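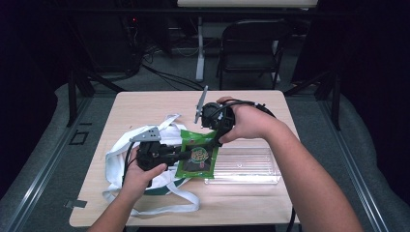 *Figure 1. Bagging task, worked with a hand-held gripper in each hand.*

## Unit 5: Automation and the Packing Bench

These notes accompany the lecture of March 3, 2023. Students should read them together with the Droruveck case file before the tutorial.

### Background

Droruveck operates a packing centre at Drutholm. Management proposed that the filling of cloth bags be automated in stages, beginning with light snack pouches and clear trays. Packers were asked to demonstrate the work using hand-held grippers, and their recorded movements became the basis for programming the line.

### What changed for staff

Two positions at the bench were reclassified. Ghazala Jafri, formerly a packer, now prepares demonstrations and judges which ones are fit to keep. Her pay grade was not reviewed until July, and the union's submission treats that delay as the central grievance.

Soft goods remain difficult. A bag has no fixed shape and its straps fall differently each time -- knowledge that packers hold in their hands and seldom put into words. Svatopluk Ďurica argues that such knowledge, once recorded, should be recognized as a contribution by the worker. Kaisu Pitkänen disputes this, and places it within ordinary duties.

### For the tutorial

- Who should have a say over how demonstrations are reused at other sites?
- Compare the retraining terms at Droruveck with those at Brakora.
- Is reclassification without a pay review defensible over a period of 3 months?

Written responses are limited to two pages.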